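HSK 127 Household Textiles and Bed Care
Week 4 handout: making up the bed
Notes prepared by Ourania Deligiannis, revised 7/16/18

Bring these notes to the practical. The reading is chapter 16 of the course book, and the section on pile fabrics will be tested.

1. Order of layers

Work from the mattress out. Protector first, then fitted sheet, flat sheet, duvet or quilt, and last the blanket or throw. Pillows go on after the flat sheet is tucked and come off again if the duvet needs to be shaken. Decorative cushions are left on a chair until the bed is finished.

Mitred corners were covered last week. If yours are still coming loose, see Habibur Begum before the practical starts.

2. Top blankets 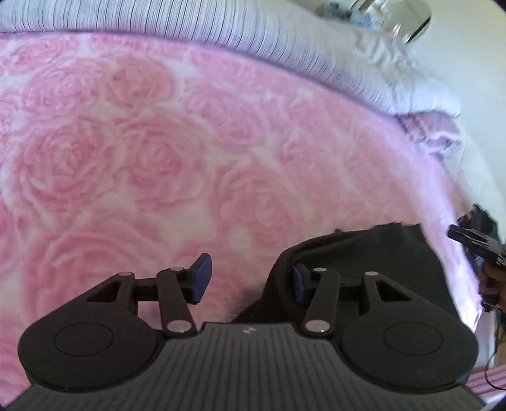
Fleecy blankets are the usual top layer in student rooms and rentals. They are light, they dry quickly on the line and they hide creases in the bedding underneath. The pile will show finger marks and changes in colour where it has been brushed in different directions, so smooth it with a flat hand from the head of the bed to the foot. With a large overlapping print such as pink roses, there is no single motif to line up on the centre of the bed, and you should square the blanket by its hems. A fine stripe at the head is less forgiving. If the lines run off at an angle, straighten that layer before you touch the blanket.

Ruffled pillows are plumped from the short ends. Do not pull on the ruffle.

3. Washing

Check the label. For polyester fleece, our default in the laundry room is a cool gentle wash with no fabric softener, which coats the fibres and flattens the pile. Line dry or tumble on low. Do not iron. Cotton covers can go in warm and may be ironed while slightly damp.

Wash dark and light colours separately the first time. Small coloured cloths are often missed in the folds of a bed, so shake everything out before loading.

4. For the practical

Room 443. Work in pairs, up to 16 students per session. Kumaresan Warrier will mark the fitted sheet and flat sheet before you go on to the top layers. Zoi Petridis has the spare blankets in January if you need to resit.

Strip the bed when you have been marked and fold the blanket in thirds lengthwise, pile side out.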